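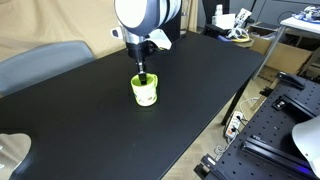
Civano, September

Went to the open day at the Stuvero lab this arvo, on the promise of robots and a sausage sizzle. The sausage sizzle had been cancelled. The robots went ahead. A thread.

First stop, the mug. Green one, bright green handle, little pattern round the bottom half. The arm comes down from above and puts one black fingertip inside the rim. I have watched grand finals with less riding on them.

The bloke next to me asked if it made the tea as well. The presenter said no. He asked if it would ever make the tea. She said that was outside the scope of the current funding.

The presenter was Zawadi Mwakalinga, who was very good and had clearly been asked about the tea before. She runs the grasping side of the project, and the software is called Povton. I asked what Povton stood for. It doesn't stand for anything.

According to the handout, Povton has had 2,161 goes at picking things up this year and managed it 1,867 times. I went home and checked, and that's better than my record with the good glasses.

Asked Zawadi why a mug. She said mugs are a pain: hollow, shiny, and the handle is never where you left it. You can grab the rim, the wall or the handle, and each one goes wrong in its own way. I've been using mugs for decades with no idea I was showing off.

Also a comfort to see how the professionals live. Pile of cables on the white table, more cables on the black thing at the back, power strip on the floor, cardboard box of bits out the back. My shed is apparently a research facility.

A kid up the front wanted to know if the robot gets bored. Long pause. Zawadi said it gets switched off at five, and the kid said so does my dad.

There was a second talk by a company called Mfaume on sorting parcels in warehouses. Forty slides. One of them was a photo of a parcel. I'll leave it there.

I did ask the big question – when can I have one at home to unload the dishwasher. Answer: the arm costs more than my kitchen, it needs to be bolted to something, and it would do the top rack and then want a person to come and have a look.

So it's basically me, but bolted down.

Good day out, though. Free, friendly, nobody tried to sell me anything, and I came away with a Stuvero pen that works if you hold it upright. Next one's in autumn. They're thinking of bringing the sausages back – manual operation only.

1,187 likes · 94 reposts · 31 comments

Comments

kezza_in_civano: The forty slides. I was there. I still see the parcel.

bluetonguebarry: I'm the tea bloke. I stand by the question.

mossy_lane: My daughter was the kid up the front. Her father would like a right of reply.

dentedcolander: Does it do lids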